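Ticket 307: Floor mat tiles lifting, Tirside room
Status: Open
Opened: Wednesday, March 19, 2025
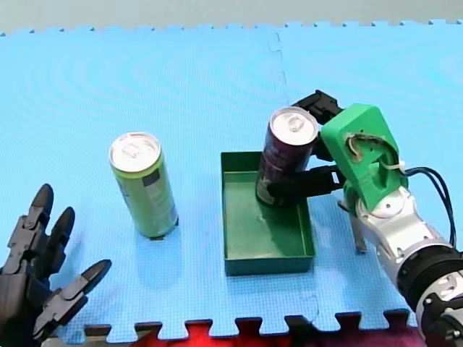 Blue mat with the green tray and two cans on it.

Reported: tiles separate at the seams when the tray is dragged across. Colour and size match the Plellcombe order.

Tried: pulled up 7 tiles, swept underneath, pressed the tabs back in. Held for 2 days, then lifted again near the door.

Next: trim the worn tabs and order spares from Numstead. Please lift the tray when moving it.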